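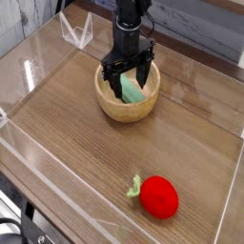
I get asked the same things about looking after wooden bowls every time I do the Woltcombe market, so I've finally typed my answers up. The main one first: yes, you can wash them! Warm water, a drop of washing-up liquid and something soft, no scouring pads please. A green block like the one sitting in that round bowl would be the right sort of shape for getting down the sides. Rinse, wipe with a tea towel and leave it to air.

## Can it go in the dishwasher?

Oh please don't. Davina MacKinnon brought me back a salad bowl after one go and it had split right down to the foot. I glued it, but it's a fruit bowl now.

## Which oil do you use?

Food-safe mineral oil, 100 ml at a time, and a bottle lasts me ages. Olive oil goes sticky and smells off after a while (I learned this with my own bowls, sadly). Rub it in with an old T-shirt, wait 30 minutes, then buff off whatever's left.

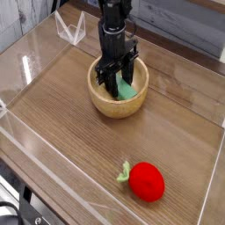 How often depends on how much you use it. I do mine when the wood starts to look pale and thirsty — usually once in February when the heating's been on for weeks, and again in the summer if I remember.

## Mine smells of onions. Help?

Half a lemon and a spoonful of salt, rubbed round the inside, then rinsed off. Petrică Grecu swears by bicarb instead, and his bowls smell fine, so try either.
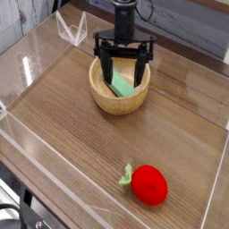
*A round bowl with a thick rim.*

## Do you mend bowls you didn't make?

Sometimes! Small cracks, yes. Bring it to the stall before noon and I'll have a look.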